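Textile Care and Reuse › Working Papers › Section 4
Filed under: Household Studies, Clothing and Laundry

4. Wear life of children's and adult knitwear in shared households

4.1 Sample and records

The Tarnmont survey collected 3484 garment records from 710 households. Each household kept a paper log from May onward and entered a garment when it was washed, mended, handed on or thrown out. Records were coded by Jalali and checked by Isah. Where the two disagreed, the entry was read again by Rankin and her code was kept.

Knitted leggings and loungewear were treated as one class. Respondents used the two names for the same items, and the logs gave no reliable way to separate them. Items with ribbed cuffs were given a subcode, as cuffs were often named in the notes on repair (Figure 1).
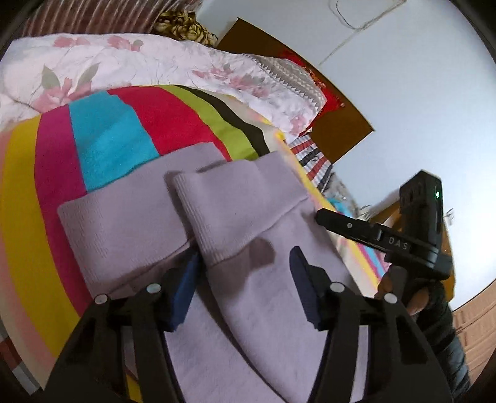

Most notes on repair dealt with stretched ribbing, open seams and thinning at the knee. Stretched ribbing was seldom given as the only reason for discarding a garment. People kept wearing such items at home, or passed them to a younger relative, and entered them as handed on.

4.2 Folding and storage

Storage was recorded once per household, by interview. Wouters and Rahimi asked where knitwear was kept and whether it was folded, rolled or hung. Hanging was uncommon for this class, and the few households that did it used clip hangers at the waist. Folded items were usually stacked in drawers — often by owner, less often by type of garment. 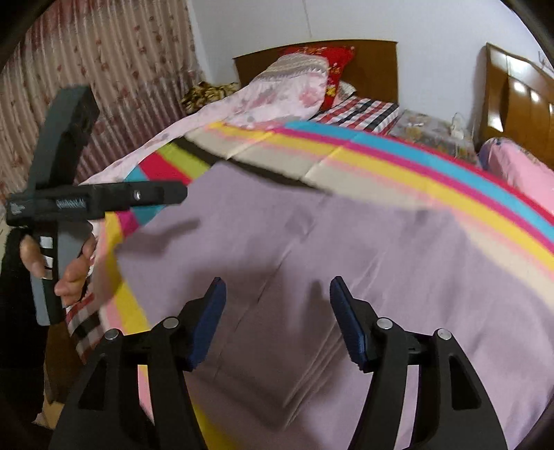
Households that sorted by owner gave fuller logs. We do not read this as an effect of storage on wear life. A person who sorts by owner may simply find it easier to say whose garment was mended and when, and the interview was too short to test this.

4.3 Limits

The logs depend on memory. Many were filled in on Friday for the whole week, and small repairs were probably missed. Fiber content was copied from the care label where one remained, and left blank otherwise. Blank entries were kept in the counts for repair and discard but dropped from the comparison by fiber in Section 5.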